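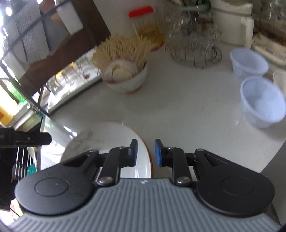 ## Re: [mudow-kitchen] Garlic vinegar, how long do you really leave it?

Ye-rin Geum wrote:

> I've got a jar of peeled cloves sitting in rice vinegar and I keep reading different things. One book says a week, my aunt says wait until the next season. Do you change the liquid or leave it alone? And do you bother with the soy step? Mine always come out too sharp and my husband won't touch them.

Hi Ye-rin, hi all,

Oh, I have opinions on this one! I've been making pickled garlic every March for years now and I've ruined plenty of it, so take what you like from the following.

I do both steps. First the plain vinegar soak, in the fridge, cut with a little water, and I leave it for 6 days. Then I pour off maybe half the liquid (keep it, it's wonderful on cucumbers) and top the jar up with soy sauce and sugar that I've boiled together and let cool all the way down. After that it goes to the back of the fridge and I try to forget it for 60 days. I never manage it. I start sneaking cloves out long before then and they're always too hot, just like yours, and I eat them anyway.

The sharpness is mostly a waiting problem, I think, but the garlic matters too. The big heads from the supermarket stay fierce for me no matter what I do. The smaller ones from the Noh stand at the Saturday-style market by the old depot mellow out much faster, and they stay crunchy. If you only have the big ones, try a longer soak and a bit more sugar in the soy.

Oh, and if the cloves turn blue or green in the vinegar, don't panic like I did the first year! I threw out a whole jar and my mother-in-law has never let it go. It's a harmless color change and they taste the same.

For serving, I put them out in a tiny bowl with toothpicks so people can help themselves, and that got even my picky nephew eating them. Maybe worth a try on the husband? Sliced thin over plain rice with a fried egg is good too.

One question back to everybody: has anyone used the Hillulix jars, the ones with the clamp lid? I like the shape but the smell gets out of every clamp jar I've ever owned, and the butter in my fridge can't take another year of it. I'm happy to stick with my old screw-tops if that's the verdict.

Also, Ye-rin, what's your aunt's recipe? Waiting a whole season sounds like torture but I'd love to have it.

Marcy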